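Digby Grimshaw
15 February 2019

A few posts about the 268 bus, as I've now been on it every working day since January and people keep asking me whether the new timetable is any better.

Short version: mornings yes, evenings no. Longer version below.

The old route went from Zonbridge station up through Pevel and stopped at the health centre. The new one carries on past the health centre to the Havden estate, then comes back the same way. That adds four stops in each direction.

Before the change there were two buses an hour at peak times. There are still two an hour on paper. The difference is that they used to be half an hour apart and now they leave Zonbridge at 5 past and 20 past. Miss the second one and you have a 45 minute wait.

I asked the driver about this. He said the gap is there so they can turn round at Havden and take their break. Fair enough, he needs a break. It could still be written on the timetable in a way people can follow.

Mornings are better because the first bus now starts at Havden at 6.10 and gets to the station in time for the early train. Busisiwe Mabaso on our road used to pay for a taxi twice a week to catch that train. She doesn't any more.

It is also a newer bus. The heating works and the bell works. The seats at the back are higher than they were, so if you have bad knees sit near the front.

Evenings. The last 268 from the station is at 18.50. It was 19.35. Anyone working until seven in town is now on the 283, which drops you at the bottom of Pevel Hill, and then it's a walk up with no pavement for the first stretch.

I've done that walk in the dark several times this month. Take a torch and wear something light. Cars come down there faster than they should.
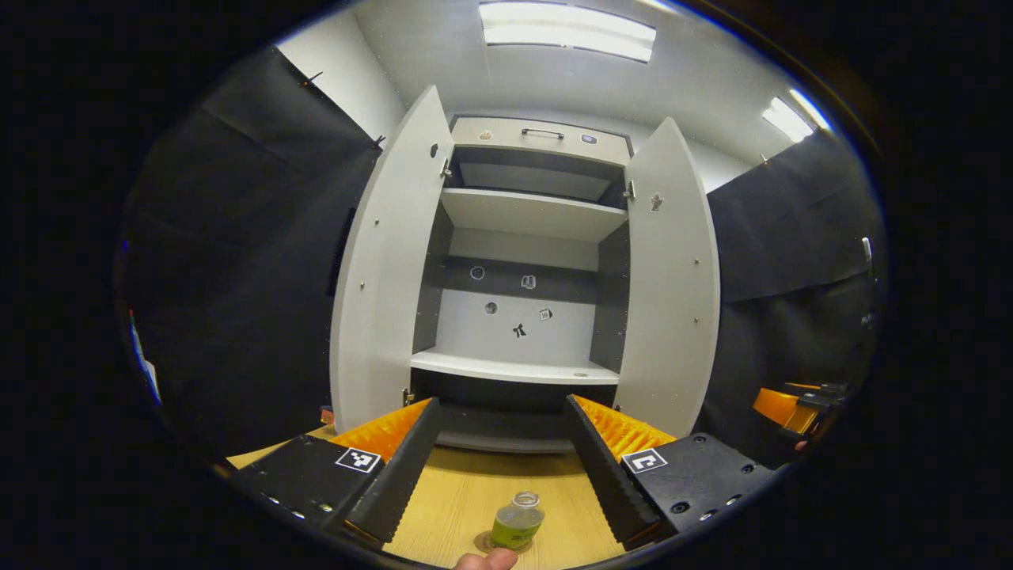

The 283 takes the same tickets, in case you were wondering. I had a weekly for the 268 and the driver looked at it and waved me on. Sewwandi Wickramasinghe was charged again on the same journey, so it may depend who you get. Ask for the receipt if that happens. The office in Swanepoel Street refunded hers within the week.

The office is open until four. You can't do refunds by phone, only in person or by post.

Returns are no longer sold on the bus at all. It's singles, day tickets or weeklies. If you go in and back on the same day, the day ticket is cheaper than two singles.

The shelter at the top of Pevel Hill is still missing its roof panel. I reported it in January and got a reference number and nothing since. Wahyudi Tambunan has reported it too. If you use that stop, please do the same -- the form is on the council site under street furniture and not under transport, where I first looked.

Thulani Shabalala asked about Saturdays. No change there, still hourly, but it doesn't go up to Havden at weekends. It turns at the health centre as before. Nothing on Sundays, same as ever.

The timetable is up for review in the spring. They are taking comments at the library desk until the end of the month. I've asked for the 19.35 back and for the two peak buses to be spaced out properly.

If you're filling in the form, put the stop you use and the time you'd want to travel. There's a box for it on the second page, easy to miss.

Will post again when I hear about the roof.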